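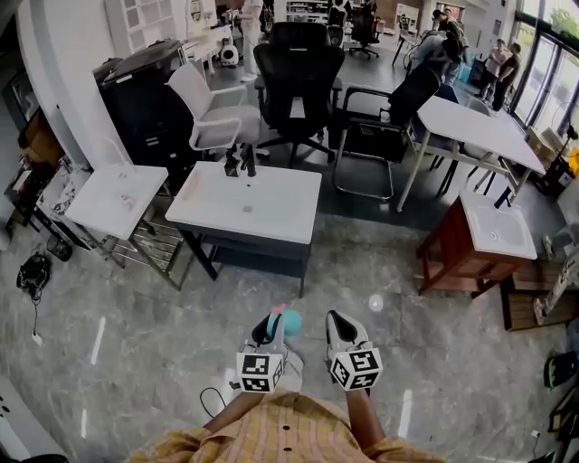
Why teach with hand-held grippers when the robot could be steered from a desk?
Speed, mostly, and the patience of the person doing the teaching. Steering an arm remotely means waiting for the arm, and a small correction to the wrist can cost more time than the task itself.

3.2 Collecting demonstrations

Reading time: 4 minutes

We compared two ways of showing a task. In the first, the demonstrator carried a gripper in each hand and did the job directly. In the second, the same demonstrator drove the two-armed Rullus platform from a control desk, watching its cameras on a monitor. The tasks were the same in both conditions: pick up a small soft object, pass it from one gripper to the other, and put it down inside a marked area. A child of three would find this beneath them. The Rullus platform did not.

Hand-held sessions took place in June in a shared room at the Ciltovthorpe site. We had planned to clear it and then decided against the idea, on the grounds that a policy trained in a bare room tends to admire bare rooms. Furniture stayed where its users had left it, and people came and went. Demonstrators were told to work at an ordinary pace and to leave their mistakes in. Several found the second instruction harder than the first.

Each gripper in the hand-held set carries a cube printed with fiducial markers, so that its position can be recovered from the head camera whenever a cube is in view (Figure 4).
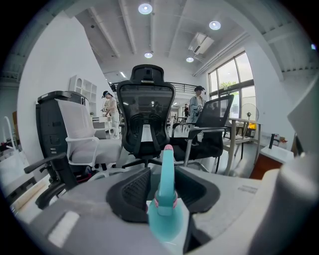
What happens when a marker cube drops out of view?
The gripper's own camera takes over for short gaps, using fixed features of the room to estimate movement. Longer gaps are cut, and the demonstration is kept only if both halves still make sense alone.

Figure 4. Hand-held collection at Ciltovthorpe: views from the head camera and from the cameras on the grippers.

We kept 362 hand-held demonstrations and 100 by remote control. The imbalance was not part of the design. Remote operators tired quickly, and two of them began to apologise to the arm. To keep the comparison fair, the main results use 100 demonstrations from each condition, drawn at random, and the full hand-held set appears only in the final row of the results table.

All recordings were aligned with the Plesik toolkit, which matches the camera streams to the finger opening. Its default settings assume that a demonstrator never stops to think – an assumption we had to relax. Pauses of ordinary length were left in the data. Long ones were trimmed by hand, a job that fell to whichever author had most recently complained about the data.

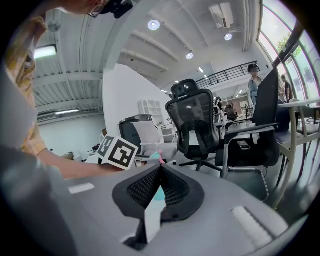
The handover gave us the most trouble. People close the receiving gripper slightly before they open the giving one, and the overlap is brief enough that a small timing error removes it. The trained policy then lets go early, with great confidence, and the object lands on the floor. After realignment the overlap survived in most hand-held demonstrations. Remote operators produced a much longer overlap, presumably having learnt not to trust the arm, and their policies were slower but dropped less.

Grip force is not recorded in either condition. We regard this as the main weakness of the method and return to it in Section 5, where the Ho variant of the finger is discussed. Training ran for 2000 steps with the same settings throughout.

Search this journal Enter keywords Go

Contact the editors | Copyright remains with the authors | Back to top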